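April, 6:40 a.m.

Meter reading 1,753 this morning, taken before the kettle went on. Overnight draw was normal. The Candik dehumidifier in the cellar cycled more than I would like, and the drain hose has a low spot behind the shelving where water sits. Re-routed it with two clips. Will check the slope again once the hose has relaxed.

Main job was the well pump. Pressure switch was cutting in late, and the tank had lost most of its air charge. Shut the breaker, drained the tank to zero, and recharged with the hand compressor. It took longer than planned. The Farkas gauge and the old one disagree by a small amount, and I went with the Farkas.
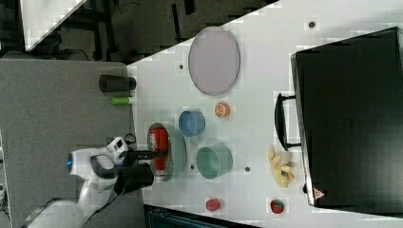 Restarted at 10:15. Cut-in and cut-out are now where the label says they should be. Ran the garden tap into a bucket for 8 minutes to look for short cycling and found none. Some rust color at first, then clear. The check valve still ticks on shutdown. Imre Jakab thinks it is the spring. I think it is grit, and I will open it before ordering anything.

Tímea Csonka called at noon about the shared ditch. She wants the culvert cleared before the next heavy rain and has a quote of 442 for the digger, split two ways. Agreed. Asked her to have the man leave the spoil on the north side, where the bank has slumped.

Afternoon: greased the gate hinges, replaced the fuse in the shed light, sorted the box of pipe fittings by thread. Two elbows are cracked and went in the scrap bin. Short of half-inch unions.

Bed at 9:30. Tomorrow the check valve, then the hose slope.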